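Friday, bench notebook, pushing station

Budget sheet goes in at 4:00 so I'm putting the reasoning down before I forget it. The sheet only has room for one line per item.

Spent the morning on the second station. The question from last week was whether we buy the complete kit from Gatside or get the arm alone and build the table ourselves like we did the first time. The Gatside kit is arm, table, mounts and a year of support. Nice, but the table is their own size and our board wouldn't fit without cutting it down. I don't want two stations with different boards. The runs wouldn't compare.

So: arm only, and we build the rest. Asked Stistow to quote the pegboard panels in the same hole spacing as the ones we have. They came back at 1069 for the full set with fasteners, delivery in 5 weeks. Fung was cheaper on panels but couldn't confirm the spacing, and I'm not drilling new mounts to save that little. Going with Stistow unless they move the price.

Board: same maple finish, same size. Get 2 this time and keep one as a spare. The grain will be different on every board anyway, so we should decide now if we care. My vote is we don't, and we log the board ID with each run.

Blocks: 4 more full sets. Same colors (red, blue, green, yellow) and same shapes. Fleltier sells them by the set only, 35 a set, so 140 before shipping. Ordering loose pieces somewhere else means checking every one for size, and we haven't got the hours.

Pusher rod: make in-house. Two of them, rounded end, same diameter as now. Stock is already on the shelf so no budget line, just shop time. Put it in for January.

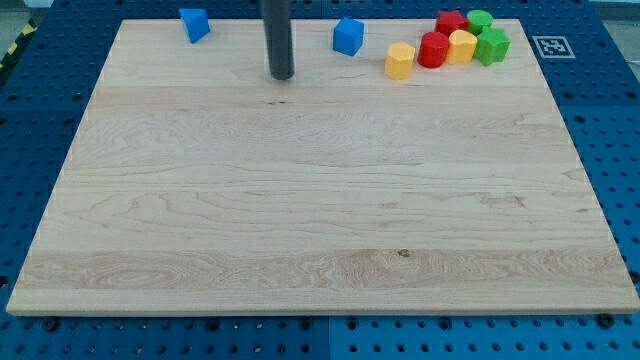
Markers: print our own, no cost. Mount them flat on the pegboard and off the wood, same as station one, so the board can be swapped without redoing the calibration. Add hazard tape for the floor to the consumables line. It was left off last time and came out of the wrong account.

Not asking for this round: a second compute box, and the automatic reset tray. The tray would save time between runs but the only one I found is built for the Gatside table. Look again after station two is up.

Still open
– support contract on the arm, one year or none
– who signs for the Stistow order if it lands over the break
– floor space on the window side, need to measure with the guard panels in place

Fung's revised quote, if it comes, gets stapled to this page.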